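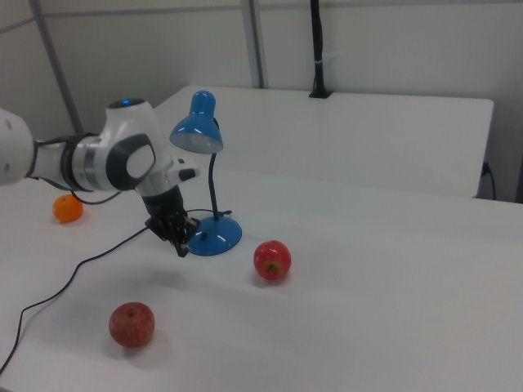

Blue gooseneck lamp, apples and a mandarin on the white top.

To: bench-light list
Subject: Re: Small gooseneck lamps on white tabletops

Replying to the questions from the Gerkari bench, quoted below with the signature trimmed. The short version: keep the lamp, change the bulb, tape the cord, and stop judging the light by how bright the tabletop looks. The long version follows.

> We replaced the overhead strip in the side room with a cheap desk
> lamp on a flexible neck, and the light is worse. The table is a
> white laminate and everything on it looks washed out. We sort
> fruit and seed samples there, so color matters. Questions:
>
> 1. Is there any point in a better shade, or is the table the
> problem?
> 2. The base is shiny and throws a highlight straight at whoever
> is seated. Can it be painted?
> 3. The neck sags after an hour or so. Is this heat?
> 4. Where should the cord go? It crosses the table now and gets
> caught on trays.
>
> We have a budget for one more lamp if a second one would fix it.
> Somebody suggested the Bremov clamp model. Has anyone used it with
> a thick top?

I have used the same general type for a long time: weighted round base, switch on the base, black flexible neck, domed shade. My current one is sold as the Urngate 15. Ours is blue, and glossy all over, shade included. I would have preferred matte gray, but the supplier had blue.

## The table and the shade

A white top returns most of what falls on it. This is useful for shadow fill and bad for everything else. If the lamp is pointed at bare tabletop, your eye adapts to the bright patch and the sample next to it reads as dull. The usual reaction is to bring the lamp closer, which makes the patch smaller and brighter and the problem worse.

Before buying a shade, try the following in order.

1. Raise the shade until the edge of the bright patch is outside the area you are looking at.
2. Move the sample into the patch. A surprising number of people keep the lamp over the clear part of the table and work beside it.
3. Put a sheet of mid-gray card under the sample. Matte, no texture. The card costs almost nothing and does more than a new shade will.

The gray card also settles arguments about color. On white, a red apple with a yellow-green patch near the stem tends to get graded on the red. The patch is pale enough to merge with the background when seen at a low angle. On gray, both parts separate from the surface and you can compare them. Streaked apples show the same thing to a lesser degree. Citrus peel is less trouble for color but more trouble for texture, since the dimples vanish when the light is straight overhead.

For texture, bring the light in from the side, low, and let the shadow fall away from you. If the shadow is hard and black, the shade is too close. If you cannot find the shadow, the room light is winning and you need to turn some of it off.

On that subject, check what the room is doing before you blame the lamp. Ours is a bright room with pale walls, and with the overheads on, the lamp contributes a pale pool near the base and not much beyond it.

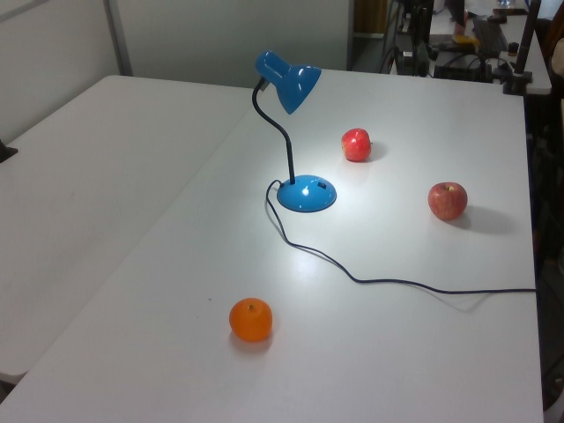

With the room lights left on, then, most of the shadows on the table come from elsewhere, and moving the lamp will not shift them. It is worth ten seconds with a pencil held upright on the table. Switch the lamp off and on and see which shadow changes. If the darker shadow stays where it was, you have been adjusting the wrong source.

Two white tables pushed together behave as a single reflector. We have ours in an L. If you have a second top next to the first, cover it or leave it covered with something dull while grading. A gray moving blanket is adequate. I know of one bench, at the Chang annex, where they went as far as repainting the second table, and I would not bother.

As to bulbs: the one supplied with mine was a cool type with poor reds. I replaced it with a warm-neutral one with a high color rendering figure and the difference on apples was larger than any change of position. Look for the rendering figure on the carton. If the carton does not state one, assume it is bad. Do not exceed the rating on the label inside the shade, even if the replacement draws little power, until you have read the note on heat further down.

## The shiny base

Do not paint it. I tried this on an older lamp. Enamel over glossy plastic comes off at the rim, where the base is picked up, and the flakes end up in the samples. Sanding first helps with adhesion but leaves a surface that holds dust and cannot be wiped clean.

What works is a ring of matte black paper or thin felt laid over the base, with a hole for the neck and a cutout for the switch. Slit it from the outside edge to the center so it can be fitted without taking the lamp apart. Cut it slightly smaller than the base. A domed base will not take a flat ring without a wrinkle, so cut three short darts at equal spacing and let them overlap. Secure with a dot of removable putty under each overlap.

Leave the switch fully exposed. If it is black on a dark felt ring you will spend time hunting for it by touch, and a small dab of white correction fluid on the felt next to it fixes this.

You can also turn the base so that its highlight points away from the seat. With a dome, turning does nothing by itself, the reflection stays put as the base rotates. You have to move the whole lamp sideways relative to the window or the ceiling fixture. Six inches was enough at our table.

## Sag and heat

I doubt that the sag is heat alone. These necks are wound metal under a sleeve, and they hold by friction between the turns. A neck that is bent sharply in one place will give there, and it will give sooner each time. Bend it in a long curve and spread the load over as much of the length as possible. Mine is 21 inches from base to shade measured along the neck, and with a gradual curve it stays put for a full afternoon. With a tight hook near the shade it drops within the hour, same as yours.

If the neck has already gone soft at one spot, slide a short length of stiff tubing over it to bridge the weak section. Split tubing and tape will do if you cannot get it over the shade.

Heat matters more for the socket. Look at the back of the shade. On ours the narrow end carries a rounded cap with a ring of small ventilation holes in it. Those holes need to stay open. I have seen them taped over to stop stray light, and I have seen them packed with lint from the blankets people use to cover tables, including the kind I recommended above. Clean them with a dry brush, lamp unplugged and cold. Do not use compressed air, which drives the lint into the socket.

Also watch the position of the shade when the neck is folded down for storage. If the shade ends up close over the base with the lamp on, the air under it has nowhere to go. Switch off at the base first, then fold.
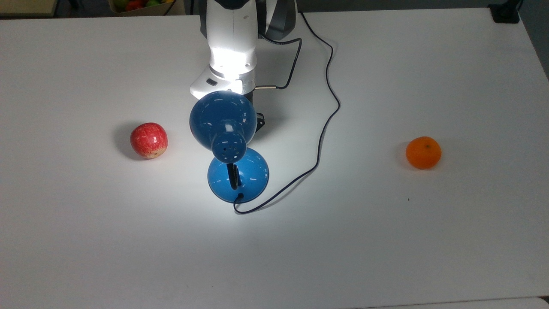

## Cord

The cord is the part of this arrangement I would spend effort on. On a white top a black cord is at least easy to see. It still gets caught, and the slack wanders every time the lamp is moved.

Ours leaves the base low down and then goes over the tabletop in whatever curve it was left in. If yours is the same, proceed like this:

- Decide where the lamp base lives and mark it with a pencil arc or a strip of low-tack tape.
- Set the base so the cord exit faces the nearest edge without a chair.
- Leave one loop of slack beside the base, flat, big enough to let the lamp be pulled forward to the working area.
- Take the rest straight to the edge and fix it there with an adhesive clip on the underside.
- Hang the excess below the top in a loose coil. Do not coil it tight, and do not staple it.

Cloth tape over a cord on the working surface is acceptable for a day. After that the edges lift and collect debris, and the residue on a white top is a nuisance to remove. Citrus oil takes it off, which at a fruit bench is at least easy to come by, but test a corner.

Check the point where the cord enters the base. If the jacket can be pushed in or pulled out by hand, the strain relief has failed and the lamp should come off the table until it is repaired.

## Second lamp, and the Bremov clamp

I would not buy the second lamp yet. Two lamps over a white top give you two patches and two sets of shadows, and you will be back to moving them around all day. Do the gray card and the bulb first.

If you do go ahead, I have handled the Bremov clamp but not used it daily. The jaw on the one I tried would not close on our thicker bench, which has a lip on the underside. It fit the plain table without trouble. Measure the top including any lip, and measure how far back the lip runs, as the pad has to clear it. The clamp does remove the base and its highlight from the table, so it would answer your second question by another route. The cord comes off near the clamp, which also helps.

Still open, if anyone on the list has data: does a frosted diffuser inside a shade this small cost too much light to be worthwhile? I cut one from drafting film and could not decide. It softened the highlight on waxed apples, and it also flattened the streaks. I took it out again and have not gone back to it.

> P.S. The tray that keeps catching on the cord is the shallow
> one with the rolled edge.

Turn the tray so the rolled edge faces away from the cord until the clips are in.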